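Play Food and Table Checklist, with my comments
Nunley play room, filled in 07/01/2023

I do this one before the kids' kitchen corner opens up again. The Riltico form has little boxes for everything, but they're tiny and I talk too much, so I type it all out afterward and stick the two together.

1. Bag the play food comes in
Thin plastic carrier, yellowish, fruit printed on it. Grapes and the rest all go in together. I've marked it NEEDS ATTENTION, mostly for the handles. Thin film and little heads don't go together, and I'd like it off the floor and out of reach the second it's emptied.

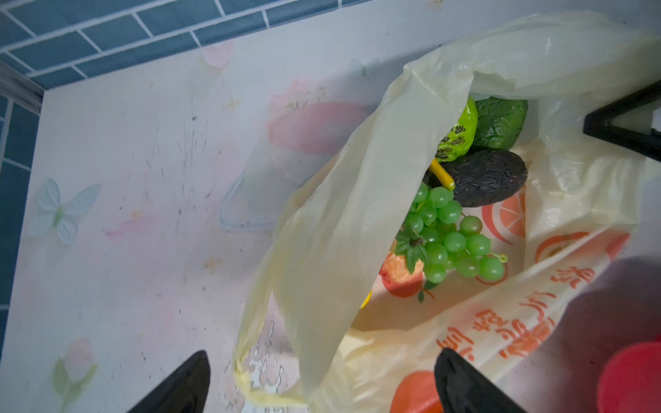
Laimutė Lepik wrote back on the shared sheet that she'd skip the plastic altogether and buy a cotton drawstring, but with a short cord, "or you've swapped one neck problem for another." Fair point! I've added cord length to the list.

2. Small parts
Tug every leaf and stem. I mean really tug. Leaves that are pushed into a hole will come out sooner or later, and a loose one is exactly the size that ends up in a mouth. Grapes get done one berry at a time (yes, it takes forever, put the radio on). Anything that comes off in my hand goes in the trash and I write it down. Result: OK for now, grapes to be checked again in September.

3. Bag emptied all the way
Tip it out, then feel around the bottom and in the folds.

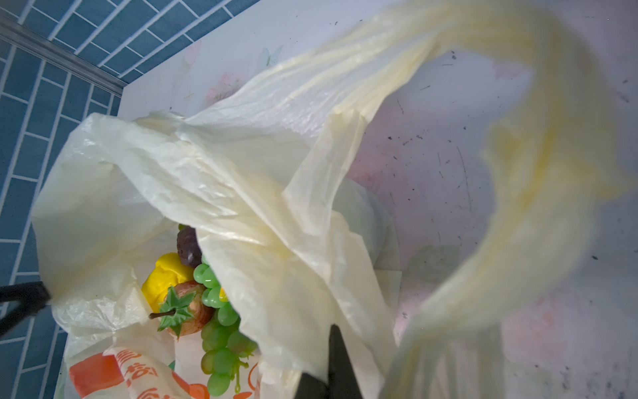
I also check for a second bag tucked inside the first, which people do when they're packing in a hurry, and then you've got two of the things to get rid of. Flatten them, knot them, and put them on the high shelf by the Hunt cabinet. Result: OK once knotted.

4. Table covering
Go over it with your palm and then look at it with the light coming sideways. Specks and scratches get a note. Scuffs I can live with, lifting edges I can't, and anything sticky gets wiped before a single toy goes down. 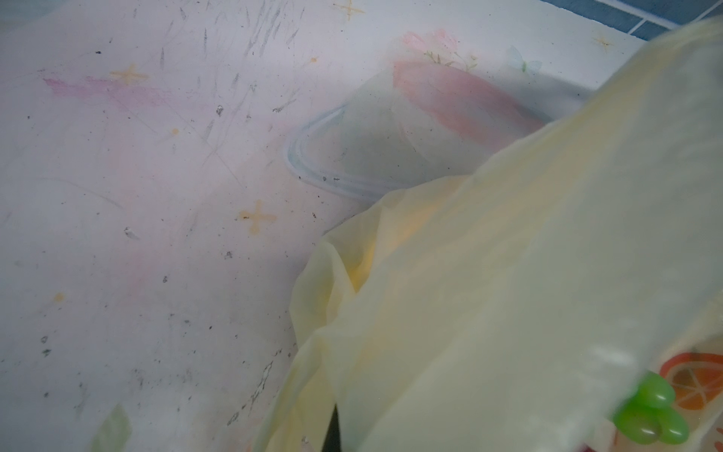
Can you use the regular kitchen spray on it? Plain dish soap and a damp cloth is what I use, and then I dry it with a towel. Result: CLEAN AND RECHECK.

5. Crumbs and bits
My pet peeve, so it gets its own number. Sweep first, wipe second, never the other way around or you're just making paste.

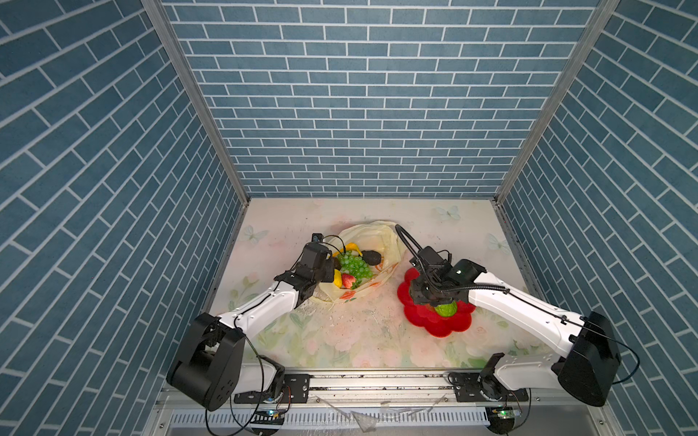 Plates come next. Run a finger along the rim of every one and feel for chips or sharp spots, then wash them with the food, fruit side and plate side both. Whatever has bumps or ridges needs the old toothbrush, which lives in the Gornavus tub under the sink. Result: sweep again, plates OK.

6. Sign-off
Items 1 and 4 still open. I've put in for the cotton bag under order 361 and I'll initial the bottom of the form when it's hanging on its hook.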